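Compte rendu de visite - fabrique de boîtes et contenants Gindow, site de Nornberg
2021-10-22

Nous étions un petit groupe de détaillants en vrac et d'épiciers, arrivés par le car du matin. L'usine se trouve à la sortie de Nornberg, derrière la gare de marchandises, et le parking visiteurs n'est pas indiqué : il faut passer devant la bascule des camions et tourner à gauche.

## L'accueil et les matières

La visite commence par le dépôt des granulés. Gindow travaille surtout deux matières, une transparente pour les bocaux et les boîtes rondes, une teintée dans la masse pour les bacs et les plateaux. Les sacs de la matière transparente passent par un séchoir avant d'aller à la presse. On nous a expliqué que le voile laiteux que nous voyons parfois sur les boîtes vient de là, quand le séchage a été trop court. J'avais eu le cas en janvier sur une livraison entière et je n'avais jamais eu d'explication.

L'atelier compte 5 presses. Celle que nous avons vue tourner sortait 300 boîtes à l'heure. Le bruit est supportable, mais il faut se rapprocher du guide pour entendre quelque chose, et ceux du fond ont manqué la moitié des réponses.

## Le contrôle et les gammes

Après les presses, on passe dans une partie plus calme où sont regroupés le contrôle et la présentation des produits. Les défauts recherchés sont les mêmes que chez nous à la réception : rayures, bavures au bord, fond qui n'est pas plan.

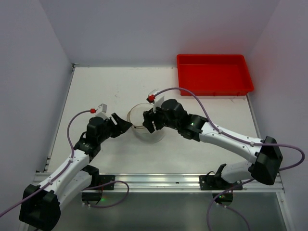 *Contenant rond transparent et plateau rectangulaire rouge.*

La gamme ronde m'intéresse plus que la rectangulaire. Elle prend un peu plus de place en rayon, mais les clients la vident et la lavent plus facilement. Les couvercles viennent d'un autre fournisseur, Talpur, et c'est le point faible : d'un lot à l'autre, le serrage change. Gindow dit y travailler, sans donner de date.

Les plateaux se vendent à l'unité, sans minimum. Pour les boîtes rondes, il faut prendre 800 pièces, ce qui est trop pour un magasin seul. À plusieurs, c'est jouable - nous en avons parlé dans le car avec deux épiciers de la vallée.

## Le magasin d'usine

La fin de la visite se fait au magasin, à côté de la cantine. On y trouve les fins de série et les pièces déclassées. J'ai pris un lot de boîtes déclassées à 99 centimes pièce, avec une petite bavure qui part au papier fin. Le paiement par carte ne marchait pas ce jour-là, prévoir des espèces.

La navette de retour s'arrête à Pramance, où il y a une correspondance pour le train. L'attente est longue et le buffet de la gare ferme tôt.

Pour une prochaine visite, je demanderais à voir l'atelier des moules, fermé cette fois pour travaux, et à recevoir le tarif avant de venir. Il nous a été remis à la sortie, alors que plusieurs questions de prix s'étaient posées dès le dépôt.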